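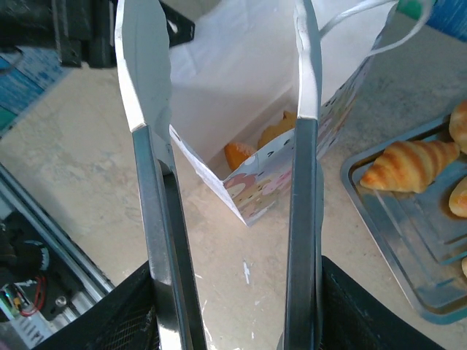 Page 34

Gripper lets go too early over a paper bag, any ideas?

Posted by plekeo_fan in Grippers and Hands

Hi all! I've been having the best time with a two-finger gripper and a pile of croissants, and I'm hoping somebody can help me past one fault. The job is simple to say: take a croissant off the baking tray, carry it over, put it down inside an open paper gift bag on the floor. When it works I still grin every single time.

The trouble is the letting go. On some runs the fingers open while they're still above the rim, so the pastry lands on the handle or rolls off the outside of the bag. Other runs go down too far, one finger catches the paper and the whole bag comes along on the way up. I'm on the Plekeo controller with the release height set at 200 mm above the floor. I ran it 60 times on Saturday with the same settings and got both kinds of failure, sometimes one right after the other. The pick from the tray is great and hardly ever misses.

Things I've tried: a slower descent (looks lovely, changes nothing), a fresh bag, and turning the bag so the handle points away. Is this a height problem or a grip problem? I don't want to squash the croissants, they flake like mad as it is.

Dean Dobson

Oh, fun one! I had the same pair of faults with bread rolls and it was the height after all, but there were two causes stacked up.

First, check whether your zero drifts. Home the arm, touch a fingertip down gently on bare floor, write the number down, do ten picks, then touch down again. Mine had wandered enough to explain the early drops, and a loose screw in the wrist was to blame. Tightened it, drift gone.

Second, the bag. A paper bag sags and shuffles every time something bumps it, so a fixed height and a fixed spot will only be right for the first few runs. I put a flat weight in the bottom and taped the base to the floor. Then teach the release point again with the fingers well inside the rim, and open them only as wide as the pastry needs. Wide-open fingers are what hook the paper! Go straight up before you move sideways.

One safety thing. If the bag snags, please don't reach in to free it while the arm is live. I did that in March and got a nasty pinch across two knuckles. Hit the stop, wait until it's still, then reach. Do the wrist screw with the power off too.

Let us know how it goes, I love this kind of project.

estum_joe

check your grip force, mine was at 100 percent and the rolls stuck to the pads when it opened. wiping butter off the tips helped a lot

Pretex

Use a box. I got a plain one at Meijer and it never folds up on me. Less pretty than a gift bag though!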